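About Hiltier

Hiltier is a small school of upholstery in Skornville. We teach people to repair and cover their own chairs, stools and sofas, and we also take in a little work for customers when the teaching calendar allows it.

The school opened in two rooms above a bakery. After some years the smell of warm bread was still very nice, but the stairs were not, especially with an armchair in the arms. Now we are on the ground floor of the old Wusto building, behind the post office, with a wide door and 47 places in the evening courses. The Wusto company made mattresses in it before, and we still use two of their long cutting tables.

Our beginner course takes ten evenings. You bring one seat from home, not bigger than a dining chair, and you take it home finished. In the first evenings we only remove things: old tacks, staples, dust, sometimes a coin. Many students find this part slow. We keep it slow on purpose — a frame that is not cleaned well will be heard later, each time a person sits down.

After it come webbing, springs, padding and, at the end, the cover. We have more than 50 fabrics on the shelf, mostly wool and strong cotton, and you are free to bring your own if it is a furnishing fabric. 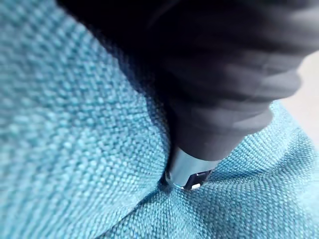

One former student wrote to us that she had chosen her fabric by colour only, and that her cat had a different opinion within one week. Please ask for a tighter weave if you have animals, she added, and take a sample home to see it in the evening light. We have repeated her advice to every group since then, and we lend samples for two weeks without payment.

The advanced course is for those who have finished at least one piece with us or with another school. It treats deep buttoning, piping and loose cushions, and it starts in March. The group is kept small, so please write early.

For horsehair and linen thread we buy from Hallgrímsson, a family firm which has supplied the school from the beginning. Students can order through us at the same price we pay.

We do not give certificates. You get a notebook with your measurements, your drawings and a piece of each material you used, and this is what our old students still bring when they come back with the next chair.

The workshop is open for questions until 6 p.m. Ring the lower bell — the upper one belongs to the dentist.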